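Energy Drinks: Your Questions, Our Doubts

Do they give you energy?
They give you caffeine, and often sugar. Caffeine makes you feel less tired for a while. The tiredness is still there when it wears off.

Is sugar-free better?
For your teeth and your waistline, probably. For your sleep, no. Gurkside readers keep asking us to name a "clean" one, and we don't know what that word means on a label.

What about the added vitamins?
Most people who eat normal meals get enough B vitamins already. We'd like to see a good reason to pay extra for more.

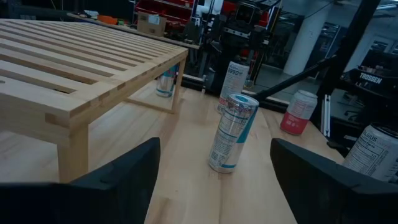
By the Kershaw Desk
Staff writer, consumer questions
Updated 2/10/26

Does a slim can hold less?
Sometimes. Tall and narrow looks like more than it is, so read the volume on the side and compare price per ounce.

Do they help you study?
We asked 217 Sistholm readers in January. Most said yes. Most also drank one daily, so they may just have been fixing their own caffeine withdrawal.

Can I drink one before bed if I'm used to it?
People tell us they sleep fine. We would like to hear from whoever shares the room.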